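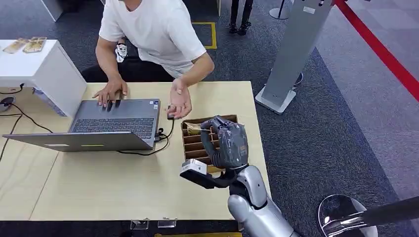
Curero Community Help
Home | Desk & Home Office | Storage | Cables | Ask something
3 min read

Sharing one table between a laptop and a divided tray, how do you lay it out?

Hi all, first time posting after months of reading. I've got a pale wooden table that has to do for everything, and at the moment everything means my laptop, a little black mouse, the leads, and one of those brown wooden trays with the narrow upright slots. The tray lives on one side and holds post, envelopes, receipts, a few flat bits of packaging I keep meaning to use up. The laptop lives on the other side. In the middle is a war zone.

My trouble is mostly the mouse. All my cables come out of the right side of the laptop, and I'm right-handed, so the leads loop out exactly where my hand wants to go. I nudge the mouse, it climbs over a cable, the cursor flies off and I end up doing everything on the trackpad in a sulk. I can't swap the ports over as the other side has only got the headphone socket.

The second thing is the tray itself. The slots are so slim that anything thin drops to the bottom and I have to fish it out with two fingers. I bought it second-hand and I do love it, so please don't tell me to get rid! But is there a better way to use it? And should it be next to me or further off? I've tried it behind the laptop but then I forget the post exists and pay things late.

The budget is small, let's say whatever I'd otherwise spend on a takeaway. No drilling please, the table's rented along with the flat.

Posted by slotted_spoon, 16 December 2023
4 comments | Share

pinboardpat

Oh I had this for years, the right-hand cable thing drove me up the wall. What sorted it for me was sending the leads backwards straight away so they never get the chance to wander. Take each one out of the socket, curve it round behind the lid (a gentle curve, don't fold it hard at the plug) and stick it down at the back edge of the table with one of those removable adhesive clips. I used Katix ones, which come in a little bag and peel off without taking the varnish with them, but any sort will do. You only want two. Leave enough slack that you can still tilt the screen or shove the laptop over when you want to eat your tea.

Then give the mouse its own patch. I put a thin mat down, nothing fancy, mine's a cork placemat, and I have a rule with myself that no cable crosses the mat. It's silly but it works because you notice straight away when one's crept over.

If you've got a spare weekend, a small hub is lovely. One lead out of the laptop and everything else plugs in at the back of the table. That might be more than your takeaway though, depending what you order!

As for the tray, I'd keep it on the mouse side but past the mat, far enough that your elbow clears it. Sit down, pretend to use the mouse with your arm going right out, and put the tray just beyond that.

7 people found this useful | Share

grumpylarder

just use a wireless mouse

2 people found this useful | Share

teatowel_archive

Coming at this from the tray end, because I have three of these things and I'm a bit of a bore about them.

Narrow slots are brilliant for things that are stiff and hopeless for things that are floppy. Receipts and single sheets will always slither down. So put a piece of card in each slot, cut a bit taller than the partitions, and clip or fold the floppy stuff round it. Then you're pulling up a card and the paper comes with it. Cereal box card is perfect. I cut mine 290 mm tall for my deep tray, but measure yours first, it could be much shallower and you'd have a row of flags waving at you.

If you don't want to cut anything up, raise the floor. A folded strip of felt along the bottom of each slot brings the small things up where you can get at them, and it stops that scratchy noise when you drop something in. I got a pack of 100 felt strips from Likoleck ages ago and I'm still nowhere near the end of it.

Also, leave one slot empty. I know, you'll want to fill it! But when the post comes in you need somewhere to put it that isn't the laptop. Mine is the one nearest my hand, and whatever's in there gets dealt with before I shut the lid at night. Well, most nights.

I'd turn the tray too, so the slots run away from you and you can flick through from the front. Sideways on, you end up leaning over it and reaching down blind.

11 people found this useful | Share

slotted_spoon

Thank you both, and grumpylarder too I suppose. I've done the clips and the placemat, and the leads go round the back now. The tray is turned and I've got cereal card in four of the slots so far, need to eat more cereal. Will report back on the felt when it comes.

Share | Back to Storage | Related: Drawer dividers that stay put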